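Keep the Drawers Shut and the Top Clear

By Barbara Bielecka

Every shared workspace I have used has one piece of furniture that collects whatever people are carrying when they walk in. At Dedesby it is a low drawer cabinet between two long counters. It has three drawers, an open shelf space above them, and a flat top that is at the right height for putting something down and forgetting it.

I think the top should be bare at the end of the day. I have said so at two building meetings and lost both times, so I will make the case in writing.

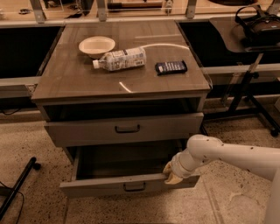
The cabinet between the counters, a lower drawer open.

A bowl, a bottle of water on its side and what looks like a snack are sitting on the surface. None of that is garbage, and that's the trouble with it. Garbage gets thrown out. A bottle that might belong to somebody stays for a week, and a bowl gives people permission to add keys, batteries and receipts.

Meanwhile there is storage right underneath. The drawer pulled out in the picture is empty. We paid for drawers and we are using the lid.

Henryk Sadowski, who has the desk nearest the window, disagrees with me. His argument is that people put things where they can see them, and that a drawer is where things go to be lost. He once found a charger in the bottom drawer that he had already replaced. I take the point. Still, the answer to a drawer that hides things is a label on the front, and a pack of 200 costs less than his second charger did.
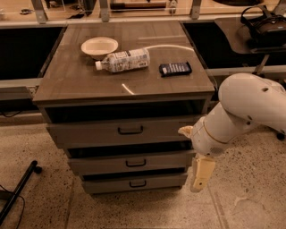
What I would change

First, give each drawer one job. The top one should hold food and drink that will be used that day. The middle one can take cables and adapters. The bottom one is for lost property, and it gets emptied on the first of the month whether or not anyone has claimed what is in it.

Second, leave the open space under the top alone. Urszula Żak wants a basket in there. I don't, at least for now. A basket in a shared room fills up the same way a bowl does, and it's harder to see into from standing height.

Third, stand bottles up. This is a small thing and I know how it sounds. A bottle on its side takes up more room than one on its base, and it can roll. The floor is hard and the cabinet isn't very tall, but I would still like to be able to set down a folder without checking first.
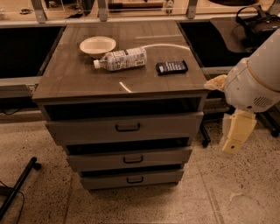

None of this needs a new purchase beyond the labels. Last July we were shown a wall unit from Plistotik with 97 compartments, and several people were ready to order it. I voted no and would again. If we can't manage three drawers — and so far we can't — more compartments will only give us more places to leave a snack.

Henryk has agreed to try the labels for a month. I'll write them out myself, and the bowl can go back to the kitchen tonight.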